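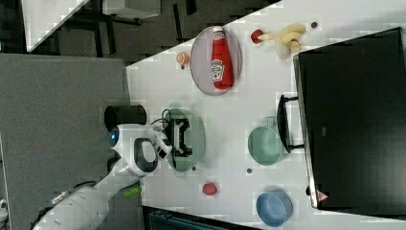
Rekden Tabletop Set: Stalled Release Subset

Data card and README, revised in September

Summary

This subset holds 300 pick-and-place episodes recorded on a single white arm at a shared tabletop. It was split off from the main Rekden set after a release fault was found in the gripper controller. In 16 of the episodes the fingers received an open command and did not open. The remaining episodes come from the same sessions and are included as a control group. Do not merge the subset into training data without reading the section on labels.

Scene

Toy food and tableware on a white table, including a pale green plate, an oval gray plate, a blue bowl and a cup with a handle. A ketchup bottle, toy bananas and small round items are also used. A large black monitor lies on the table with its stand still attached and was left in place for all sessions. Object positions vary between episodes. The monitor position does not.

The fault

The Forley controller accepts a new gripper command while the previous one is still being executed. If an open command arrives within 200 ms of a close command, the controller acknowledges it and then drops it. The arm carries on with its retreat motion while the fingers stay closed.

Three outcomes were logged:

Object carried away from the target and held until the next open command.
Object dragged across the tableware, moving the plate or bowl.
Fingers closed on the rim of a plate, followed by a protective stop.

The third outcome is the safety concern. The arm lifted with the rim in its grip and the force limit tripped late. The limit had been set for free-space motion and was not lowered near the table. No one was inside the marked area during any of these stops.

How it was found

The logger writes the commanded gripper state, so the affected episodes looked normal in the first review. The mismatch showed up when finger position was plotted against command. Finger position is sampled at 100 Hz and is stored in a separate file. Tsuji, the playback tool, does not load that file by default. Start it with the finger track enabled.

Labels

success: set by the task script from the commanded state. Wrong for all affected episodes. Kept unchanged for traceability.
success_checked: set by hand from video and finger position. Use this one.
release_fault: true if an open command was acknowledged and not executed.
stop_type: none, operator or protective.
tableware_moved: true if a plate, bowl or cup was displaced by the arm or by a held object.

Operator stops were pressed by hand and the timestamp lags the event. Treat it as an upper bound.

Changes made after the fault

Gripper commands now go through a queue and wait for a settled state.
Retreat motion is blocked until finger position confirms the release.
The force limit is reduced when the gripper is close to the table surface.
Clearing a protective stop requires a person at the table. Remote reset is disabled.

The queue is part of the Rerketti driver and is on by default. Older configuration files turn it off without a warning. Check the queue setting before running any replay on hardware.

Known gaps

Wrist force was not recorded in the earliest sessions, and those episodes have an empty force column. Cable routing at the gripper was changed once partway through collection and the change was not logged per episode. The fault has not been reproduced with an empty gripper. It is not known if load affects the timing.

Use

Suitable for fault detection, release verification and testing of success classifiers. Not suitable for imitation learning unless episodes with release_fault set to true are removed. Do not replay those episodes on a physical arm.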